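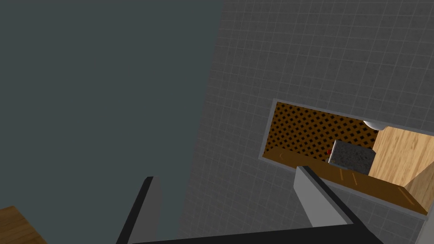

Unit 5. Sound in the edited film

Course notes by Valdemar Ingvarsson

5.1 What we mean by a sound cut

In the last unit we looked at how two shots are joined. Now we take the same join and listen to it. A film has at least two tracks running in parallel, picture and sound, and there is no rule that says they must change at the same moment. When they do, we speak of a straight cut. When they do not, we speak of a split edit.

Students often believe that the straight cut is the normal case. Please check this at home with any dialogue scene you like. Listen with closed eyes first and tap the table each time the speaker changes. Then watch with open eyes and tap at each picture cut. The two rhythms will rarely be the same.

5.2 The two split edits

J-cut: the sound of the next shot begins while we still see the present one. The name comes from the shape of the clips on the timeline, with the sound track reaching to the left under the picture.

L-cut: the picture changes but the sound of the earlier shot continues. We hear a person still talking and we see the one who listens.

The J-cut makes the viewer expect something. The L-cut is more often used for reactions. This is a tendency and you will find many exceptions, some of them in the exercise material.

5.3 Room tone

Every room has its own quiet. If you remove all sound between two lines of dialogue, the audience does not hear silence, they hear a hole. For this reason the sound recordist asks everybody to stand still at the end of a setup and records the room alone. In the edit this recording is put under the gaps.

Three common mistakes in student work:
– the tone was recorded in another room, or with another microphone
– a short piece is looped, and one small click comes back again and again
– the level is changed at the picture cut, so the cut becomes louder than the editor wanted

Hard walls give long reflections. Curtains, carpets and clothes shorten them. If a line must be recorded again in the studio, make a note of the original space, otherwise the new line will sit in front of the picture like a sticker.

5.4 Example for discussion: Jarovora

We will see the kitchen sequence from the short film Jarovora in class. Grgić, the older brother, leaves the table and we follow him with the picture, but the sound stays with the family for a long time. Only when he opens the outer door does the sound "arrive" where he is. Before the class, write down your answer to this: where are we, the audience, during the walk?

The edit list of the whole film has 1,169 entries. In an earlier version it had 1,070, and the difference lies mostly in the sound, not in the picture. I will bring both versions of the kitchen pages.

5.5 Exercise

Work in pairs. Take the Zoklow dialogue clips from the course folder and prepare two versions of the same scene. The first version may use straight cuts only. In the second, every cut between the speakers must be a split edit. Use the same takes in both and do not add music.

Export both versions and name them with your surnames. Hand in also half a page on which version feels longer to you, and where. The versions must have the same length on the clock, so please measure.

For the next unit, read the chapter on music cues in the Cusarel reader. The pages on temporary music can be left out, we come back to them in May.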